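Thirty Summers of Sanding: A Talk with Gediminas Lūse
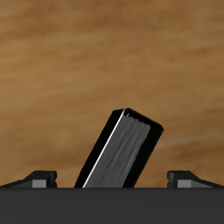

Gediminas Lūse came to furniture by way of his grandmother's kitchen, where he was allowed to rub oil into the table on Sunday afternoons if he had been good, and he says he was good more often than people in the family remember. He laughs easily when he tells this, and he tells it at length, with detours into soup and cousins and a dog that slept on the coal box. What he kept from those afternoons was a love of color. He'll talk for ten minutes about the way wood can go from honey on one side to a deep brown on the other, the stripes running along like weather, and he gets a little cross with anyone who wants it all one shade. "People bring me a table and ask me to even it out," he told me. "I say, give it a month. Eat some breakfasts on it. Then ask me again."

Most of them don't ask again. The ones who do get a second cup of coffee and, in the end, what they wanted.

He was 17 when he started at Hunine, a small repair shop that did mostly chairs, and he stayed for six years. "Chairs teach you manners," he said. "A table will forgive you. A chair, somebody sits on it and then everyone knows." The owner had him take apart the same rocker five times before he was let near the glue, and he still has that rocker, out on his porch, with a cushion his wife made and doesn't like.

These days he teaches the June course at Skillbridge, which he expected to hate and which he now plans his whole year around. His students are retirees, nurses coming off shift, a couple of teenagers sent by their parents (one of whom, he says proudly, has better hands than he ever did). They begin with scrap, move on to a stool, and by the last week somebody has always dragged in a family dresser that is far too big for the room.

I asked what he tells them first. He thought about it while he hunted for his glasses, which were on his head.

"To slow down on the sanding, and to stop buying things," he said. "You need good paper, a block, a rag, and some oil. Everything else is shopping."

He has been asked to write a book and keeps putting it off. There's a folder with some pages in it, mostly about finishes, and a long chapter on his grandmother that he admits has drifted. When I left he was on the phone with a man about a drop-leaf table, telling him to please, please leave the hinges alone until Monday.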